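Linen Notes: Stripping and Resetting a Mixed-Fabric Bed

Tristdale Residents' Newsletter, household section

The July item on towels brought in several requests for the same treatment of beds, in particular beds that carry more than a sheet and two pillows. Most of the apartments in Tristdale have one bedroom wall with the window behind the headboard or directly over the mattress, so the notes below assume a bed that stands close to a curtain and can be reached comfortably from one long side only.

Clear the surface first. Anything small and flat (packets, wrappers, tissues, phone leads, receipts) comes off before any fabric is moved. A packet left on a sheet travels with the sheet, and a foil or printed film wrapper that goes through a hot wash can leave color on pale cotton. Run a hand under the blanket as well as over it. Use one tray or shallow box for everything and sort it later, away from the bed.

Remove the pieces in order from the foot to the head. Blanket, then bolster, then the small cushions, then the pillows. The blanket is usually the largest loose item and covers the others' landing space. Fold it in half lengthwise and in half again, and put it on a chair. If it has a printed side, fold with the print inward. Printed fleece and printed plush both lose surface at the fold line when the print faces out, and the wear shows first on dark outlines.

Bolsters are handled by the ends. Gripping the middle shifts the filling and produces a soft waist which is difficult to correct later. Check that the cover seam runs straight from end to end. If it spirals, the cover was put on with a twist and will pull at the closure. Undo it, turn the cover until the seam is straight, and close it again.

Satin-finish pillowcases are the least tolerant item. They show creases under any sidelight, they slide against each other, and they catch on dry skin and rough fingernails. Wash them inside out, in a bag, on a cool program, and spin at the lowest setting offered. Do not line dry them with pegs on the face. Hang them over a rail with the opening down. A warm iron on the reverse side, with a cotton cloth between, takes out the remaining creases.

On a bed with a cream sheet, a pink blanket, a patterned bolster and taupe satin-look pillows, the wash divides into three loads: the sheet and any white cases together, the satin cases alone, and the strong colors alone. Reds and turquoise should not share a drum with cream until they have been through several washes.

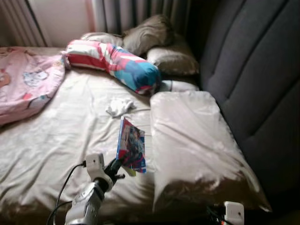
Loïc Roussel writes that he would reverse the order given for the bolster and the pillows. In his experience the pillows lean on the curtain once the bolster is gone and then slip down behind the mattress, so he takes the pillows out first, lifting each one over the bolster, and uses the bolster as a stop. He also asks whether a sheet with a slight sheen should be treated as satin or as ordinary cotton.

On the first point, his order works where there is a gap between mattress and wall. Where the mattress is hard against the wall, the original order is quicker. On the second, go by the label. Sheen alone does not identify a fiber. Cotton sateen has a sheen and takes a warm wash. Polyester satin has a similar sheen and should be kept cool. If the label has been cut out, treat the sheet as the more delicate of the two.

Resetting the bed. Fit the bottom sheet at the two corners against the wall before the two on the open side. Pull it flat from the center toward the open side with the forearm, then tuck. A loose sheet on a smooth mattress cover will creep toward the foot within a few nights. Elastic sheet straps correct this and cost little. Flovley sells them at the counter in a pack of four, and the clips should be attached to the hem only.

Put the pillows back in two layers. The stiffer ones stand upright at the back and the softer ones lie in front of them. Place the bolster square across the bed, parallel to the headboard, with any small cushions in front. Finish with the blanket folded across the foot, 12 inches from the edge.

Keep the curtain off the pillows. Fabric that rests against a curtain picks up dust from it, and in winter it picks up condensation as well. Two inches of clearance is enough. Tiebacks help on the side nearest the pillows.

Thread count. Corina Căpraru asked for a recommended figure. For percale, 200 is serviceable and dries faster than denser weaves. Very high counts are often reached by counting the plies of each yarn separately, and one listing forwarded to this page claimed 1,083. The number should be disregarded. Weigh the sheet in the hand, hold it to a window, and look for an even weave.

Shared laundry. The large drum in the Hellport building is again available for blankets and bolster covers. Satin cases should stay out of it, as the spin speed cannot be lowered. The drying rail in the same room is 75 inches long and will take one double sheet folded once. Dumitrescu on the ground floor accepts bolster inners for refilling and asks that covers be removed and kept at home.

Next item: mattress covers, with and without elastic. Label photographs and measurements may be left in the newsletter box.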